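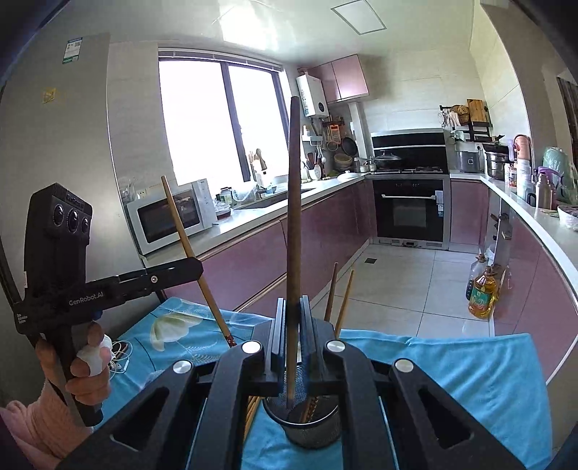
Fig. 1. Wooden chopsticks in a round metal mesh cup.

4. Cleaning, oiling and storing of wooden utensils

This section is for chopsticks, spoons, spatulas and other small utensils of wood. For cutting boards please read Section 5, because boards need more oil and a longer time of drying. Utensils with lacquer or paint on the whole surface are not for oiling. You can clean them as in 4.2 and then go directly to 4.5.

4.1 What is in the set

Tomen wood care set contains:
Tirneo oil, bottle of 200 ml
Eshun wax, tin of 50 g
Cotton cloths, 2 pieces
Sanding pad, fine

You need also from your own kitchen: mild dish soap, a soft brush, a dry towel and some old newspaper for the table.

Note: In a cold room the oil can become cloudy. It is still good. Put the closed bottle into warm water until the oil is clear again.

4.2 Cleaning before the first oiling

1. Wash every utensil by hand with warm water and a little soap.
2. Brush along the grain, from the handle to the tip. With chopsticks give more attention to the thin end, where the rice starch stays.
3. Rinse under running water. Do not leave the wood lying in the sink.
4. Dry with the towel and lay the utensils flat, with a space between them.
5. Wait until the next day. The wood must be dry inside also, not only to the touch.

CAUTION: Do not wash wooden utensils in the dishwasher, and do not dry them in the oven or on a heater. The wood can split, and a split cannot be repaired with oil or wax.

If a smell of onion or fish remains, rub the wood with a spoon of baking soda and a few drops of water, rinse, and begin again from step 4.

4.3 Sanding

Sanding is necessary only if the surface feels rough or has small fibers standing up. New utensils often become rough after the first washings. Older ones which are smooth can go without it.

1. Hold the utensil on the newspaper and move the sanding pad along the grain with light pressure.
2. Turn a round utensil a little after each stroke, so that no flat side appears.
3. Feel with the finger. Stop when it is smooth - more sanding makes the tip thinner and weaker.
4. Wipe the dust away with a dry towel. Water at this moment would raise the fibers again.

Note: Do not sand utensils with a printed or painted pattern. The pattern will be lost. If only the handle end has a pattern, you can sand and oil the plain part and stop before the pattern starts.

4.4 Oiling and waxing

Open a window if you can. The oil has a light smell of nuts which goes away by itself.

1. Shake the bottle and put a few drops on the first cloth. Never pour the oil directly on a thin utensil.
2. Rub the oil in along the grain. The color of the wood will become darker, and this is normal.
3. Leave the utensils on the newspaper until evening if you oiled them in the morning.
4. Wipe off all oil which is still on the surface. If you skip this step the utensil will be sticky for many days.
5. Take a small amount of wax with the second cloth and rub it over handles and bowls of spoons. For the eating end of chopsticks the oil alone is enough.
6. Polish with a clean part of the same cloth.
7. Let the utensils rest overnight before you use them with food.

WARNING: Cloths with oil can become hot and catch fire by themselves when they are folded or thrown together in a bin. After use, lay them flat outdoors until they are completely dry and stiff, or put them in water in a closed metal can. Keep oil, wax and cloths away from children.

WARNING: Tirneo oil contains walnut. Do not use it on utensils of a person with a nut allergy. The nut-free oil from our Asgate line is suitable for this case and is applied in the same way.

4.5 Storing

A cup with open sides is a good place for utensils in daily use, as air comes to the wood. A closed jar of glass or ceramic is less suitable, for the water collects at the bottom.

1. Dry the utensils with a towel before you put them into the cup.
2. Do not fill the cup tightly. The utensils should move freely when you pull one out.
3. Keep the cup away from the stove and from the splashing of the sink. Strong sun through a window will bleach dark woods after some months.
4. Once a week empty the cup and wash the bottom of it, also from outside.

For long storage wrap the utensils in paper, not in plastic, and put them in a drawer.

4.6 When to oil again

Put a drop of water on the handle. If the drop stays round, the protection is good. If it goes into the wood and leaves a dark spot, repeat 4.4 after the wood has dried. In a home where one cooks daily this comes more often in winter, when the air from heating is dry.

Discard a utensil with a deep crack, a soft place or black spots which remain after cleaning.

Text of this section: Sandro Pace. Checked by: Chidubem Adeyemi, Tomen customer service.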